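Tredirwood, January, before breakfast

The seed catalog came! It was in the mailbox under the gas bill and I stood in the driveway in my slippers reading it, which the dog thought was a terrible way to run a morning. Zosora put a winter radish on the cover this year, sliced open so you see the pink starburst inside, and I've already decided I need it even though I've never once grown a radish that wasn't half wood by the time I remembered to pull it.

I love this part of the year. The garden is a brown rectangle with a hose frozen to it and I've never felt more like a gardener. Every tomato is perfect in January. No hornworms, no blossom end rot, no zucchini the size of a canoe hiding behind its own leaves. I've got the graph paper out and the good pencil, and the coffee is going cold next to me the way it always does when I start in on the bed plan.

So, the plan. North bed gets peas up the cattle panel, then pole beans in the same spot when the peas give out. I did it the other way around last year (don't ask) and had bean vines sulking in cold mud until May. Middle bed is peppers, all of it, end to end. I've been talking myself out of an all-pepper bed for years on the grounds that we'd never eat them all, and then every September I'm buying peppers at the farm stand like a person with no garden. Well, this year I'm doing it. Sweet ones at the sunny end, the long frying kind in the middle, hot ones down by the compost where I won't brush against them and then rub my eye.

South bed I can't decide. It floods at the low corner. I keep writing "squash" there and erasing it.

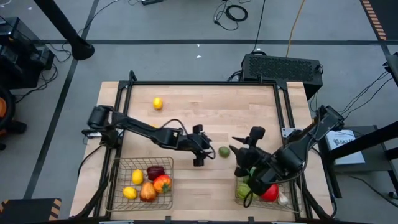 And then there's the herb problem. Last summer's cilantro bolted the week I went to my sister's, and I came back to a patch of white flowers and a lot of very happy little flies. The catalog has a slow-bolting one and I'm going to sow a short row every couple of weeks and keep a note of it in here so I don't skip one. I'm writing that down in ink. Basil goes under the tomatoes as usual. Dill can go wherever dill wants, it never listens anyway.

I went through the seed box after breakfast and threw out the dead ones, or the ones I'm pretty sure are dead. Parsnip from who knows when. An envelope in my own handwriting that says only "the good one." Good what? They look like flower seeds, flat and papery, so I'm going to sprinkle them along the fence in April and find out. I did the damp paper towel test on the old lettuce and it's sitting on top of the refrigerator in a sandwich bag. I've checked it already, and it has been an hour.

Lunch was at Chuensuk, in the corner booth by the radiator. I had the sour soup and it cleared my head right out, all lemongrass and heat with something bright and green floating on top that I wanted to go home and plant immediately. The woman at the counter says the family grows the basil themselves on a back porch, the kind with the purple stems, and she told me to pinch it hard and early and not feel bad. I always feel bad! That's my whole trouble with basil. I'm too nice to it and it goes to seed at my knees.

She also gave me a paper napkin with a few seeds folded in it from last year's hot peppers. I put it in my wallet, and then worried about sitting on it, and moved it to my hat.

Packed in the afternoon. I'm driving down to Ostimano tomorrow for the seed swap and the greenhouse tour, and I've been so excited about it that I packed the car before I packed any clothes. In the back: the shoebox of bean seed I saved, the jars of marigold, the sunflower heads wrapped in newspaper (they shed on everything), and a stack of coin envelopes and a marker. In the bag: one sweater. I'd better fix that before bed.

Note to self, bring the dried beans to trade and NOT the ones in the blue jar, those are for soup.

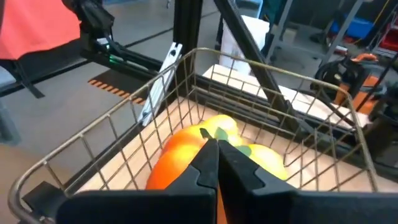 Ostimano, January

I'm here, I'm sunburned on one side of my face from the car window, and I have so much to write down that I'm sitting on the motel bed with my boots still on. Almost 800 miles by the time I found the place! I split it and slept at a motel by a truck stop, and the second morning I came over the pass at sunrise with the heater roaring. There's a sign at the top that gives the elevation as 2,211 feet, which people from real mountains would laugh at, but there was frost on every twig up there and I pulled over just to look. Then down the other side, and within 40 minutes I had the window open. Lemon trees in front yards! Just standing there next to the trash cans like it's nothing. I said "oh, come on" out loud to a lemon tree.

The swap was in the gym at the old school, with long folding tables and that floor-wax smell. I'd imagined I would walk around once politely before trading anything. I didn't make it past the second table. A man there had cornmeal corn in every color from cream to nearly black, braided into ropes, and I traded him a big scoop of my greasy beans for a handful of the red. He wanted to know how I cook them and we talked about ham hocks until a line formed behind me.

What I came home with, or back to the motel with, so I don't lose track:

Red flour corn, needs to be kept well away from the neighbor's sweet corn or we'll both be sorry.
A climbing spinach that isn't spinach and supposedly loves July.
Two kinds of okra, one short for people like me who run out of summer.
Sweet pepper seed from a lady whose handwriting is so beautiful I'm keeping the envelope. She says it goes from green to orange and that you have to be patient for the orange. I'm not patient but I'll try.
Garlic bulbils, like little grains of rice, and it'll take them years to turn into anything. I'm delighted with them.
More marigolds. I brought marigolds and I'm leaving with marigolds.

I gave away all the beans. Every last one, and the sunflowers too, and a kid took a whole head under one arm like a pizza. That was the best thing I saw all day.

The greenhouse tour was after lunch. I'd expected something fancy and it was mostly old windows and good sense. They had water barrels painted black along the north wall to hold the day's warmth, and they start their peppers a lot earlier than I do. I've been starting mine at the end of March and wondering why I get green peppers and a frost. They start theirs now! Right now, in January, on heat mats, and they pot them up again and again so the plants go out looking like small shrubs. I asked so many questions that the young guy leading us finally handed me a trowel and let me pot up a tray while he talked to everyone else. I did nine plants and got dirt in my watch.

Things I learned and want to remember:

Warm the soil, don't worry so much about warming the air. I've had my seedlings in the kitchen where I'm comfortable and the trays are sitting on a cold tile counter. Of course they're slow.

Bottom water. I sort of knew this. Now I'm going to do it.

Pick the first flowers off the pepper plants. It hurts and you do it anyway (see also: basil).

If the low corner floods, quit fighting it. They had a wet spot of their own and filled it with taro and mint, with a plank across so you could get in there and pick. I can't grow taro in Tredirwood but mint in a sunk bucket, sure, and maybe some of that water celery I've seen in the back pages of the catalog. So the south bed is settled, I think. I got out the graph paper at the picnic table and erased "squash" one last time and wrote "bog!!" in its place.

Squash can go on the compost pile, where it plants itself every year regardless.

Supper was a plate of fried fish at a place by the water, with a heap of slaw and a peppery vinegar in a reused bottle that I'd have drunk straight. I asked what was in it and the answer was a shrug and "peppers, vinegar, wait." I can do the first two. I'm going to try it this fall with whatever comes off the hot end of the bed, if the napkin seeds sprout. I checked on the napkin, by the way. Still in the hat. The hat had been on the dashboard in full sun for most of the drive, so we'll see how tough those seeds are.

I called home and the lettuce on top of the refrigerator has come up! Not all of it, but enough to call it alive, little white tails on nearly every seed in one corner of the towel. I made them describe it to me. I asked if any of them had green on them yet and was told to go to bed.

I should. But I've got the catalog open again, next to the new envelopes, and I'm moving the peppers around on the plan to make room for the orange one. If I shift the frying kind down and give up one tomato, just the one, it all fits. Heat mat is going on the list for the drive home, there's a farm store off the highway that I passed coming in. Also potting mix, also a second marker, this one's about had it.

Up early. I want to see those lemon trees again before I go.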